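Do "Best By" Dates Tell Us Anything? A Look at Date Labels and Food Waste in Shared Kitchens

Yolandi Mnguni and Karim Abou Jaoude
Ulbridge College, Consumer Studies project, 7/7/23

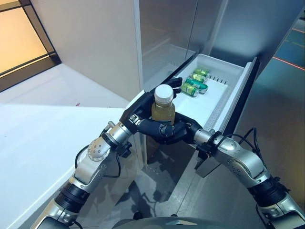

Figure 1. A bottled drink held over an open refrigerator drawer, with cans behind it.

1. Why we picked this topic

Our class was given a handout in March saying that confusing date labels are a leading cause of food waste at home and that clearer labels would fix much of it. The handout gave no source. We had both grown up in houses where people ignored the dates and smelled the milk, so we doubted the claim from the start. We should admit that up front, as it probably shaped the questions we asked.

We wanted to find out two things. Do people who share a kitchen understand the difference between "best by," "sell by" and "use by"? And if they do, does it change what they throw out?

2. What we did

We asked 30 students living in Pruddale Hall and the Fitzsimmons building to fill in a short survey. Then 11 of them agreed to keep a trash diary for two weeks. Each time they threw out food or a drink, they wrote down what it was, whether it had been opened, what the label said and why they were getting rid of it. The reason was left as a blank line. We did not want to put the words "past date" in front of people and have them check it out of habit, which we think is a problem with a lot of surveys on this subject.

We also spent an afternoon at the Cerkura grocery store near campus copying down the wording on packages. We had planned to interview the store manager, but he was busy both times we came and we ran out of time.

3. What the labels say

The wording was all over the place. Two brands of the same kind of yogurt used different phrases. Some juice had a date with no phrase at all, and we could not tell if it was the day it was packed or the day it was meant to be gone. Canned drinks were the worst to read. The print was on the bottom in faint dots and Karim needed his phone light for most of them.

Most dates on shelf-stable food are about quality. The maker is saying when the product will taste the way they want it to taste. It is easy to see why a company would be careful here and pick an early date. It is also easy to see that a customer who throws out a full bottle and buys another one is not bad for business. We have no proof that anyone sets dates with that in mind, and we are not claiming it. We only think it is odd that the handout never brought it up.

4. What people told us

Most of the people who took the survey could not explain "sell by." Several thought it was a safety date. On this point the handout was right and we were wrong, at least about our own friends.

The diaries were a different matter. The most common reason written on the blank line was some version of "forgot it was there." Bagged salad came up again and again. So did leftovers with no label of any kind, such as rice in a plastic tub. Where the date was given as the reason, the person had often added something else, like "old, and it smelled weird" or "expired, didn't like it anyway." We did not know how to sort those. Yolandi wanted to count them as label waste and Karim did not, so we left them in a group of their own.

Drinks were hardly in the diaries at all. One person poured out a sports drink that had been open since before the break.

5. Problems with our project

The group was small and we knew most of them. People who agree to write down their trash are probably not typical, and two of them told us they were more careful during the diary weeks because they felt watched. Dorm kitchens are also strange places. Food gets moved or eaten by other people, and a family with kids might waste food for other reasons.

We also never weighed anything. A half bag of spinach and a whole chicken each took up one line in the diary. A proper study would need a scale, and a lot more people - 3,000 homes would be nice, but we had a bus pass and a shared spreadsheet.

6. What we think now

Clearer labels would be a good thing. One phrase for safety and one for quality would clear up most of the wrong answers in our survey. We are less sure it would keep much food out of the trash in Pruddale or Fitzsimmons, where the usual trouble was buying too much and losing it behind something else.

If we did this again we would try a cheap test: a marked "eat first" shelf in one kitchen and not in the other, with new labels in neither. We would also ask our teacher where the handout came from before starting.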